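6/21/21

Finally got a full run at the revision unit today, the one we're building for the seventh grade teachers at Aradbridge. Hafiz Hidayat had sorted the student drafts by the time I got in (974 of them, bless him), so I went straight to the margin comments. I'd guessed most teacher feedback would be on spelling and commas, and yep, 637 drafts had nothing else on them! No wonder the kids hand back the same essay with cleaner commas.

So the opening activity changes. The February version had teachers score a paper first and talk after, and it ate the whole morning. New plan – read one draft cold, write a single question to the student, swap with a neighbor. I tried it on Amarachi Iyamu over lunch and she had a good question down in 9 minutes, though she says the Plivesham group will need longer (they like to argue, and I kind of love that about them).
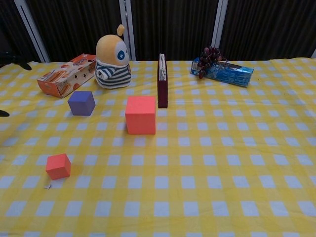

The other thing is the handout. It's still too long, and the bit on thesis statements repeats what's in the Etia binder almost word for word. I cut page two and moved the sentence-combining exercise up front. Not sure about the rubric yet. Amarachi wants four rows, I want three, Hafiz wants it gone.

To do: ask Plivesham if they can run two rooms, retype the sample draft with the kid's name off it, and send Hafiz the new swap instructions before he prints the old ones again.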